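Putting Away the Groceries Is Harder Than It Looks

By Gintarė Lūse
November 14, 2022

Ask people what they'd want a home robot to do and the answers come fast: fold the laundry, empty the dishwasher, unpack the shopping. Ask the engineers at Luklow which of those is closest and you get a long pause, then a grin.

"Groceries," says Saulius Lepik. "On a good day."

I spent two of those days in the Luklow workshop, and I came away more excited about carrots than I have ever been in my life. The team there has spent since February teaching pairs of robot arms to do the dull middle part of a shopping trip, the bit where everything comes out of one container and goes into another. It sounds like nothing! A four-year-old can do it while singing. But a bag sags and slides, and a gripper with two stiff fingers has no easy way of telling plastic film from what's inside it.

The project is called Tatimum, and it learns by being shown. A person steers the arms through the chore, the software records every move, and then it tries to do the same thing alone. Lepik's group had 324 of these demonstrations when I arrived and 354 when I left – I'm proud to say that 17 of the new ones were mine, and less proud of how long they took.

Steering two arms at once is like eating soup with someone else's hands. You want to hold the bag still with one side and pull with the other, and you keep forgetting which side you are. After an hour my shoulders ached, and I had a new respect for my own thumbs.
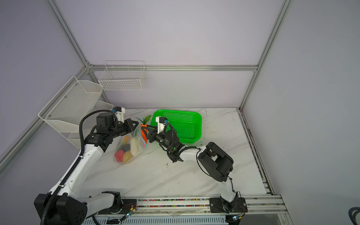 ROBOTS AT HOME

The practice food is toy food, so a carrot with a fluffy green top can be squeezed all week and still turn up for work. The clear plastic bag beside it is the real opponent. Clear plastic is hard on cameras, and the software has to make its best guess about where the edge is.

So can it do the job yet? In the last round of tests before my visit, the arms tried 275 pickups without help and managed a little over half. Loose items went well. Anything still in a bag went badly, and Lepik didn't try to dress that up. A rival setup at Etlow, built for shop shelves, skips bags entirely.

I'd still bet on the bag people. A kitchen is full of things that flop, and somebody has to start there. The next step is a trial in the back room of Sproģis, a small food store whose owner has offered one counter and plenty of onions.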